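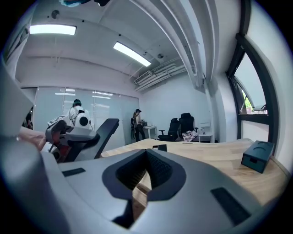

Geltano Desk Mat: Nine Months of Daily Use

The Geltano is a felt desk mat with a cork backing, sold in two widths. I bought the wider one from Witum in October for a light wood desk with an oil finish. It weighs 828 grams.

Surface

Wool felt, dense, no visible grain. An optical mouse tracks without skipping at every sensitivity setting I tried. Ballpoint on a single sheet of paper punches through - keep a pad underneath. Pilling started in the second month where the right wrist rests and stopped after one pass with a fabric shaver.

Backing

The cork grips well on oiled wood and poorly on glass. It left no mark on the finish. Two corners arrived curled and needed 9 days under books to lie flat.

Cleaning

Coffee blots out if caught early. Ink does not. The care card says cold water only, and the felt takes a full night to dry.

Compared with the Etard

The Etard mat is thinner and has a stitched edge. It wipes clean faster but slides when a keyboard is pushed back.

Verdict

Recommended for typing and mouse work. For handwriting, buy something harder. Rating: 4 out of 5.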